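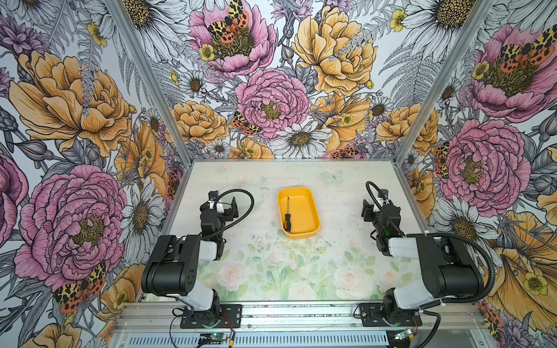 Melerent 2: voice chat for small multiplayer games

Melerent is a little library that lets your players talk to each other while they play, and we've been fussing over it happily since September! It handles the microphone, squeezes the sound down, and sends it along whatever connection your game already has open (ours is Hemside, a co-op sailing game). Single-studio license $169, updates included. Stuck? Write to Imani Lyimo, she loves a good bug.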